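Ukus Workshop Notes
14 Jan 2019

1/ Monday is bin day here. Anything small that has no home gets dropped in a gray bin during the week, and on Monday I go through it. Posting how I do it, as a few people asked after the last drawer thread.

2/ The bins are the plain gray kind with sloped sides, bought from Trasotlow in May. They cost more than a shoebox and they hold up better. I have 6 of them. 4 are in use, the other two are stacked under the sink.

3/ Rule for what goes in: it has to fit in one hand. Bigger things go on the shelf or back to whoever left them out.

4/ First pass is by size. Blocks, caps, clips and other little pieces get pulled to one side. If you leave them for last they end up in the corners and you miss them.

5/ Second pass is anything with two parts. A holder and its insert stay together. I used to split them up to save space and then spent a whole evening matching them again. 17 inserts, never doing that again.

6/ Tools go in the tool drawer with the handles all facing the same way. The drawer liner is from Zolteo and it does slide a bit. Double-sided tape at the back edge fixed most of that.

7/ Flat things are the hardest to sort. Lids, pads, discs. They look like they belong to something and usually I can't say what. I keep them one month and then they go.

8/ Small mixed lot on the light wood table. Blue block by the wall, magenta holder with its white insert, light-blue tool, beige disc, a black oval I would file under flat things. The floor of the bin is pretty scuffed. 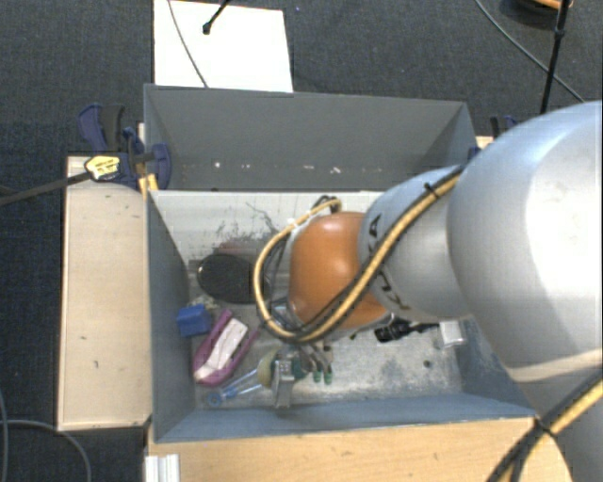

9/ Cleaning the bin. Warm water and dish soap first. For dark smudges I use baking soda on a damp sponge and leave it about 100 seconds before wiping. Marker needs rubbing alcohol. Old scuffs stay, and I've stopped trying.

10/ Dry it upside down on a towel. Don't put anything back in until the corners are dry.

11/ Labels next week. I have a roll from Hidayat that is supposed to peel off clean. Will report back.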